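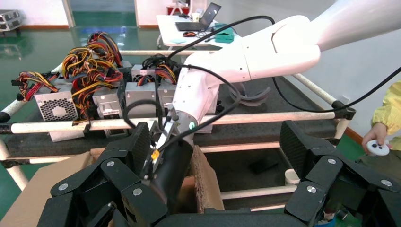 A white robot arm with a small green indicator light near the lower end of its wrist.

Tilach is a columbarium in the town of Plodstead in which urns are stored in a closed vault and brought to visitors by an automatic transport system. It was opened in February by the funeral company Benítez, and it holds places for 1,166 urns. It is one of the smaller buildings of this type, which is better known from large cities where land for graves is expensive.

Background

The old cemetery of Plodstead lies on a narrow hill between the river and the railroad, and it could not be made larger. When the last free rows were sold, families had to choose between a cemetery outside the town and the keeping of ashes at home. Benítez bought a former seed warehouse near the station and proposed to use it for urns. The town council accepted the plan under the condition that the outside walls stay as they were. Some residents objected to the name "automatic cemetery" in the local press, and the company stopped using it before the opening.

Building and operation

The building has three floors. The vault takes up the two upper floors, and visitors are not admitted there. On the ground floor there are eight visiting rooms, a small hall for ceremonies and an office.

Each family receives a card. When the card is held to the reader at the entrance, the system shows the number of a free room and starts to bring the urn. The urn travels in a closed stone box, so that only the front plate with the family name can be seen through the opening of the altar. The delivery takes 95 seconds. During this time the doors of the altar stay shut and quiet music is played, which the family can change or turn off.

The transport system was made by Trerirton, a maker of storage equipment for pharmacies and libraries. The lifts were changed for this use: they start and stop more slowly, and the box is always kept level. If the electricity fails, the staff can bring a box down by hand with a separate lift.

Ceremonies

Tilach is not connected to any religion. Families may invite their own clergy to the hall or to a visiting room. Candles and incense with open fire are not allowed in the rooms — electric candles are offered instead. Fresh flowers are permitted and are removed in the evening.

Reception

Older visitors have praised the short way from the station and the heated rooms. Critics have said that a shared room cannot be decorated like a grave, and that a family can stay only as long as the next reservation permits. There were also questions about what happens to the urns if the company closes. The contract with the town says that in such a case they are moved to the old cemetery and placed in a common tomb.

See also

Columbarium
Cremation
Automated storage and retrieval system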